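Seltasine House: Shared Room Storage
Progress report to Waltach, second period
Prepared by Sanaa Radwan for Sze-wing Kuo

1. Where we are

The furniture is in, the old metal racking has gone, and the residents have been told that the ground floor room is theirs to use for reading, letters and small meetings. On paper that completes stages one and two. I would ask you to hold off ticking stage two for now, as I am not persuaded that the second half of it ("contents sorted and rehomed") has been done in any sense a visitor would recognise.

The application we sent you last year said that built-in storage would "bring order to a room that has never had any". I didn't write that sentence and I was doubtful about it then. We have had shelves in this building before. They filled up with things that had no other place to go, and after a while people stopped seeing them.

2. Money

The award was £3000. Spending to date is £2674, nearly all of it on the unit itself, fitting and paint. The remainder is set aside for a lamp and for the label holders that Wado quoted for, though see section 5 on the labels. Nothing has been moved between headings. The fitter's invoice from Cherkaoui came in slightly under the quote after we agreed to keep the chairs we already had.

3. The room in September

The unit is white and so is nearly everything near it. It looks well. Residents have said so, and I have no reason to think they were being polite. The curved end was the expensive part and I argued against it at the time, but it does make the unit less forbidding than a straight run of cupboard would have been, and I withdraw the objection.

What has ended up on the shelves is another matter. The allocation plan gave each compartment a use. Glasses were to go together in one place, papers were to have the shelves over the desk, and anything decorative was to be kept to a single shelf so that the rest stayed available. I went in with the plan in my hand and could match very little of it to what was there.

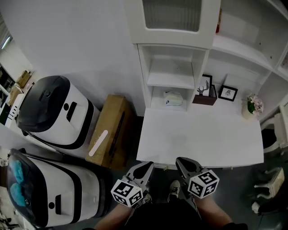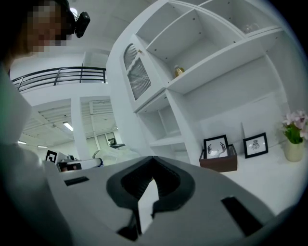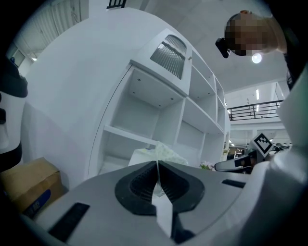

White shelving in the ground floor room, September. The desk is in the first picture.

The desk is the best of it. The top is clear enough to write on, and the dark wooden box and the two small black frames, one of them the antlers, are pushed to the back where they do no harm. I would still rather the box went elsewhere. A box on a desk gets things put on it, and it already has a picture standing there. The pink flowers are artificial, so at least they need no watering. The shelves over that side are largely free, apart from something thin and red tucked in near the top, and the papers that were supposed to live there have not arrived.

Next to them, the open cubby has a pale wrapped bundle in the lower half and nothing in the upper. The bundle is not on the plan. Elsewhere on the unit there is a crumpled plastic bag on one of the lower shelves, a small green plant further along, and a little bottle of something amber-yellow standing close to the front of its shelf. I have asked for the bottle to be moved back or put behind a door. It has no business that near an edge in a room where people lean across to reach things.

The glassware is in an open compartment. The plan had it behind the ribbed glass door, which was chosen for exactly that purpose and cost extra. I am told that the residents find it easier to reach in the open. That may be so, but it rather undoes the case we made to you for doors at all.

There is also a brown cardboard box with a blue label nearby. I have had it described to me as "temporary". Our last temporary box stayed through the whole of the previous grant.

4. Has it made a difference?

I can't say yet, and I would be wary of anyone who told you they could. We asked 11 residents whether the room was easier to use than before. Most said yes. We asked them shortly after the painting was finished, when any room seems easier to use, and the question was put by the person who had chosen the paint. I don't think that result should be quoted in your annual summary.

The evening group has met in the room and the chairs were used. Two of the members asked for a better light at the desk, and the lamp was already in the budget. One person asked what the small holes inside the compartments were for. If the shelves can be shifted up or down we ought to find out, as the gaps don't suit box files. I have written to Cherkaoui and had no reply.

5. Things I would change

The labels. Wado's holders are neat, but I doubt that a label will stop anyone putting a bag where a bag fits. I propose delaying the order until we have seen the room through another period. If the things people want to keep there turn out to be glasses and plants, we should label for glasses and plants and drop the papers from the plan altogether.

The plan itself has too many categories. It was drawn up before the unit was built, by people who don't use the room, me included.

6. Next period

Move the bottle. Find an owner for the wrapped bundle and for the cardboard box.
Put the glasses behind the door for a month and ask again.
Buy the lamp.
Repeat the residents' questions, with someone else asking them.
Get an answer on the shelf heights.

I would like to make 3 unannounced visits before the next report, preferably at about half past four when the room changes over between groups. Sze-wing, you would be welcome on any of them. Please don't let the office know you are coming.

Sanaa Radwan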